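Print this page | E-mail this page
Search the guide: Enter keyword Go

Pemero Writing Desk: Setting Up Your First Draft

1. Open New Project and type a working title. Anything will do for now – you can change it as often as you like!

2. Set your daily goal. It starts at 800 words, but 200 is a perfectly lovely place to begin if your evenings are short.

3. Choose Split Chapters and drag the marker to wherever your scene ends.

Caution: Merging chapters removes their margin notes, so copy out the ones you love first.

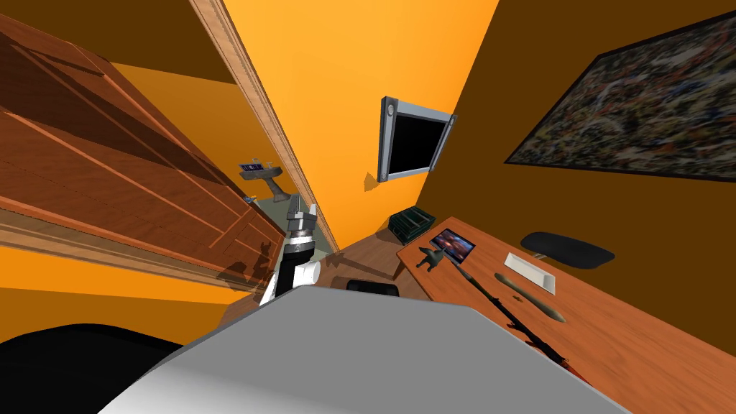
4. Click Save Draft before you close up for the night.

Last updated: April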